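Buscar en el repositorio Ir Borrar Búsqueda avanzada

# Flerico — notas de cocina para encimeras pequeñas

¡Hola! Este repositorio empezó como una lista pegada en la puerta de la nevera y se me fue un poco de las manos. Flerico es mi colección de fichas sobre cómo se colocan las cosas en una encimera de uso diario: qué se queda a la vista, qué vuelve al armario y qué acaba viviendo ahí porque lo usamos en cada desayuno. Son 199 fichas en texto plano, cada una de menos de 2000 caracteres, escritas por mí a ratos y revisadas con mucha paciencia por Masanobu Ichikawa (él corrige, yo discuto, casi siempre gana él).

## Qué hay dentro

- fichas/ — una por rincón de cocina
- palabras/ — el glosario, con 86 términos y sus variantes (encimera, mesada, meseta...)
- pendientes.txt — lo que no sé todavía dónde meter

Cada ficha lleva tres campos: zona, objetos y comentario. El de zona es cortísimo, tipo "fondo" o "centro". En el comentario me explayo, aviso.

## La encimera del desayuno

Es la ficha que más he reescrito, nueve versiones llevo. La idea es sencilla: lo que tuesta y calienta, a un lado; lo que se guarda en bote o en caja, al fondo, pegado a los azulejos; y el centro para la tabla de cortar, que es donde de verdad se trabaja. A mí me gusta la de bambú con ranura, que recoge el jugo del tomate y no me deja el mármol perdido.

Los platos los apilo atrás, a mano pero sin estorbar, y la caja de cereales se queda de pie en la esquina. En el campo de objetos pongo "horno tostador" y "tostadora" por separado, aunque estén casi pegados, que luego al buscar se mezclan y es un lío. 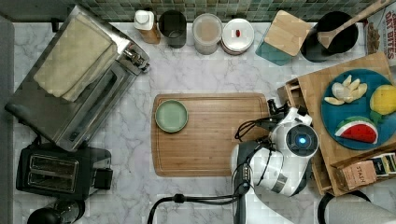 ## Cómo usar las fichas

Copia la carpeta entera y abre lo que te apetezca, no hay que instalar nada. Si quieres añadir la tuya, parte de fichas/plantilla.txt y respeta los tres campos, por favor. Los nombres de archivo van en minúsculas y sin tildes (perdí una tarde entera por una eñe, no repitas mi error).

## Dudas abiertas

Masanobu quiere separar "crate" y "bandeja" en el glosario y yo las tengo juntas, así que de momento conviven. Tampoco hemos decidido si los paños cuentan como objeto o van al comentario. ¡Se aceptan opiniones!

## Licencia y cambios

Uso libre citando Flerico. Última revisión: 14 de mayo de 2023. Lo siguiente que toca es la zona del fregadero — tengo la ficha a medias y el título puesto.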